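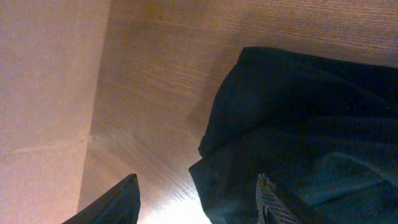 Home Kitchen Floors Furniture Workshop Contact

Refreshing an Oil Finish on Wooden Furniture

Oil finishes wear unevenly. The areas that get the most hands, plates and sunlight go dull first, and the rest can look fine for years. Most pieces do not need stripping. A cleaning, a light sanding and one thin coat will do.

Check what is on the wood

Put a drop of water on a worn area and another on a protected one, such as the underside. Wait 2 minutes. If the water sits up in both places, the finish is still working and the piece only needs washing. If it soaks in and leaves a dark spot, the wood is ready for oil.

Oil will not go through varnish or lacquer. Rub a hidden spot with a rag dampened in denatured alcohol. A surface that turns sticky is probably shellac or lacquer, and the steps below do not apply to it. Varnish usually shows no change, but water beads on it everywhere, worn or not.

Cleaning

Use a few drops of dish soap in warm water and a well-wrung cloth. Wipe with the grain, then wipe again with plain water. Let the piece dry overnight. Old wax has to come off with mineral spirits first; open a window and change the cloth often.

Sanding

Start at 320 grit for light wear and stop there. Use 220 only where the grain has lifted. Veneer is thin, and an edge can be sanded through in a few strokes, so keep the block flat and stay off the corners. Do not use a power sander on veneer at all. For a smoother feel, follow the first coat with 600 grit, dry, using almost no pressure.

Vacuum the dust with a brush head. A tack cloth can leave residue that shows up as pale streaks under oil.

Applying the oil

Shake or stir the can. Work at normal room temperature and away from direct sun. Pour a small amount on a lint-free cotton cloth, spread it along the grain, and leave it for the time given on the can. Then wipe until a dry cloth slides without dragging. Anything left on top will turn gummy.

A sideboard top that I measured at roughly 645 square inches took less than two tablespoons. If you are using much more than that, you are putting it on too thick.

Give it a full day before setting anything down, and a week before hot dishes or wet glasses. In February, in an unheated room, I double both.

Rags

Oily rags can heat up and catch fire without a spark. Lay them flat outdoors, one layer thick, until stiff, or soak them in water and store them in a sealed metal can. Do not leave them in a pile or a trash bag.

Water rings

A white ring is moisture in the finish and often fades with a little oil on a soft cloth. A black ring is in the wood itself. Oil makes it darker. Treat it with oxalic acid before recoating, and wear gloves and eye protection.

Text by Doğukan Gündoğdu, Jun 15, 2019

Contact | Copyright Somholm Home Notes | Back to top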